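Ashby open day, Monday, August 13, 2018

Quick page of pics from the Miltell demo room, more to follow when I get a minute. Busy morning, 51 through the door before lunch. Burger table was the favourite by miles.

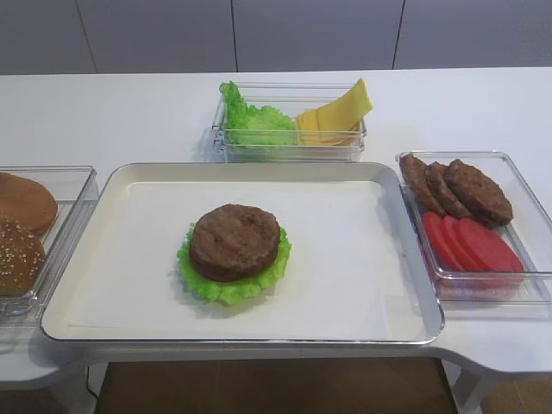 Do you need to book for the next one?

Places are free but please put your name down at the Ashby front desk, as groups are kept to 5.

Patty on the lettuce, cheese and tomato still in thier tubs. Play food, sorry kids.

Next open day in Febuary, Pinetti hall this time. Bigger car park.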